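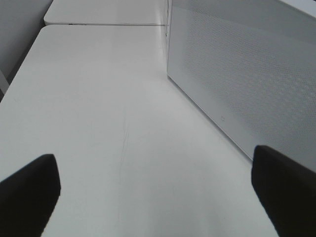

Figure 3a. Wrist view with the gripper open over the tabletop.

8 min read

3.2 Collecting demonstrations

All demonstrations for the Irneck task set were recorded by remote control. The operator moves a leader arm by hand and the follower arm copies its joint angles. We also tried guiding the follower directly by hand, but the operator's hands kept covering the knobs in the side view, and we dropped this after 18 episodes.
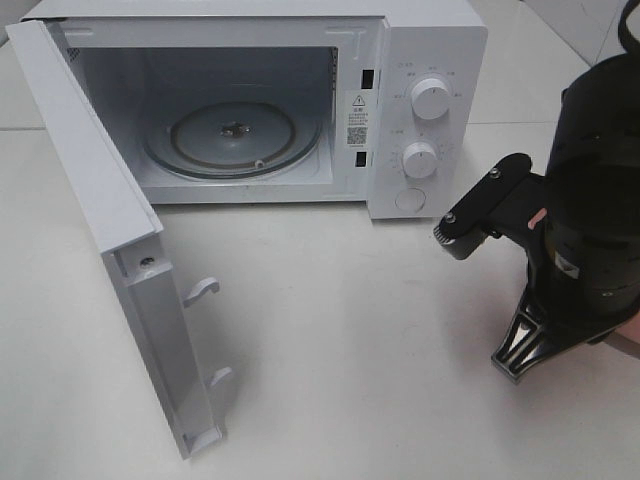

Figure 3b. Side view, microwave door open, arm to the right.

The microwave task has three parts: closing the door, setting the power knob and setting the timer knob. The timer was the hardest to teach. Operators tended to grip it too high and lose hold of it partway through the turn - the leader arm gives no sense of force, so they had to judge contact by eye. 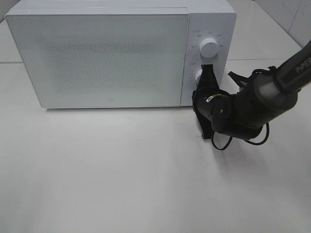

We asked operators to pause briefly before each turn and to let go fully before backing away. Episodes without a clear release were recorded again. The final set holds 300 episodes, of which 70 were kept aside for testing.
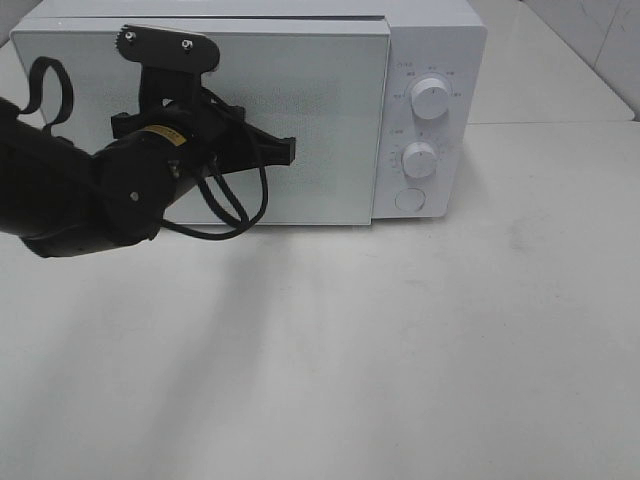
Figure 3c. Side view, gripper in front of the closed door.

Start poses were varied by hand between episodes. Operators trained on the Ninar interface needed roughly 40 minutes of practice before their recordings were usable.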